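Progress report on the Prumeo small grant
Household storage and tidying work, second period
Date of report: 03/04/2018
Prepared by: Karthikeyan Bangera
For: Prumeo grants office

Work done in this period

The grant pays for a study of where people put small things at home and at work, and for a set of plain guides based on what we learn. In the first period we collected desk and drawer lists from people who had agreed to take part. In this period we moved on to lidded boxes kept on a desk top, and to the question of what goes in the box and what stays out.

We now have 179 completed storage lists. They have been typed up and checked against the paper forms, and the paper forms are filed at the Palaniappan building. Nine lists were sent back for missing pages. All of them have been returned and are included in the total.

The desk set-up was changed in the second half of the period. The old table was too low for people who preferred to work standing, and two of them said so on their forms. We moved to the white desk in the glass-walled office, which has a control panel under the front edge. The floor plan in the application should be read with that change in mind. There was no charge to the grant for the desk.

Box and desk items

The supplier, Brovier, delivered the lidded boxes late. We used the waiting time to go through the lists and agree on common names for items, so that "clips," "clamps" and "pegs" are no longer entered as three kinds of thing when the person meant one. This took longer than planned, but the lists are much easier to sort.

For the box sessions the desk is kept mostly clear. The potted flowers stay on it, as people told us a bare desk did not feel like a place where anyone would keep things. The box goes near the middle, and small items with blue handles or other bright parts are preferred because they are easy to find again on the lists.

The first draft of the desk guide is finished. It is four pages long and covers opening and emptying a box, sorting, putting back, and closing the lid. The section on labels has been left out for now. Readers disagreed about whether the label belongs on the lid or on the front, and we want to ask more people before we print anything.

Spending

Spending on boxes and printing is within budget. The printing line is underspent and will stay that way until the label section is settled. We ask that the unspent part be carried into the next period. The travel line has not been used.

Still to do

The kitchen drawer lists have not been started. We expect to begin them once the desk guide has gone out for comment, and to finish in August. The final guide will follow the same layout as the desk guide.

Desk and box work, glass-walled office

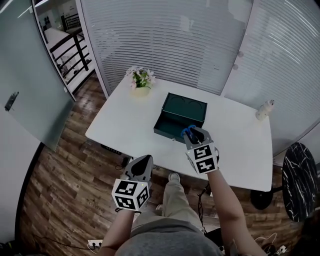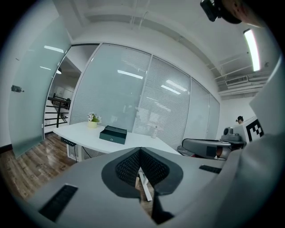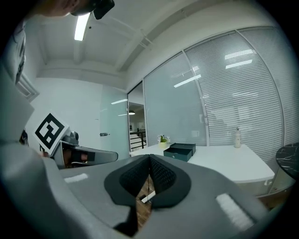
Cedance Home and Desk Storage Team

Questions about this report should go to Karthikeyan Bangera. Copies of the draft desk guide can be sent on request, and the item name list is available with it. The next report will cover the kitchen drawer lists and the comments received on the draft.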